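Wirkevo Laboratory for Manual Skills
Gallery: Teaching by Demonstration

Home / Research / Gallery

The Wirkevo Laboratory studies how a robot may be taught an everyday task by a person who already knows how to do it. The person does not write a program. He or she either guides the robot by hand or controls it from a separate station, and the motion is recorded for later training. This page presents the tabletop part of the program, which is carried out in simulation under the direction of Rawan Smadi.

The current collection is named Olach. It holds 1000 accepted demonstrations, made by 6 operators over one winter and closed in January. A further 231 recordings were set aside after review and are kept in a separate archive. They remain available to staff who study operator error.

How a demonstration is made

The operator wears a tracked glove and sits in front of a monitor. Movements of the wrist and fingers are passed to the simulated hand, with limits placed on speed near the table. New operators complete a practice period before any of their work is admitted to the collection. The practice tasks were written by Fabian Strebel and have been revised twice, mainly to give more time to the thumb, which most people find harder to control than the fingers.

Each recording begins with the hand clear of the objects and ends when the operator releases a foot switch. The average length in Olach is roughly 14 seconds. An operator may discard an attempt at once, without giving a reason, and start again from the same layout.

How a demonstration is reviewed

Jad Harb and Karim Dabbas review the recordings independently. A demonstration is accepted when the named object has been moved as instructed and the other objects have not been disturbed. Small corrections by the operator are allowed – a second approach to a piece of fruit, for example, or a change of grip before lifting. The early rule against such corrections was withdrawn in the second month, as the systems trained on very clean recordings did poorly after a missed grasp.

Where the two reviewers disagree, the recording is held until they have watched it together. There were 62 such cases in Olach, and most concerned objects released slightly above the surface.

Guidance by hand

The companion program, Tarawneh, uses a physical arm that the teacher moves directly. It is directed by Bernadette Calloway and has its own page. Layouts are shared between the two programs where the objects allow it, so that a task taught by remote control can be compared with the same task taught by touch.

Tabletop layouts

Fruit, a plate, a toy block, a cup and a ball share the table in the mixed layout. The instruction names one object and, where needed, a destination. Round objects are given to every operator early in the session.
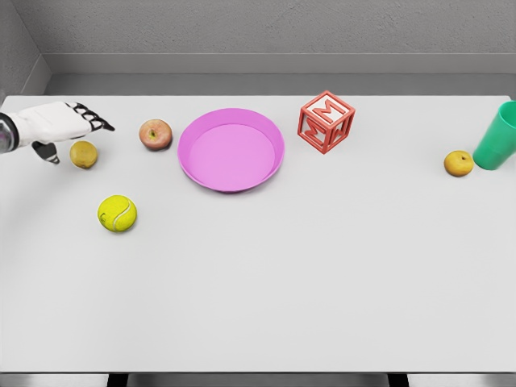 Starting positions are changed between recordings, and an operator is not told the next instruction until the new layout has loaded. Requests for access to Olach should be sent in writing to the laboratory office, with a short statement of the intended use. Applications from teaching institutions are considered in the order received.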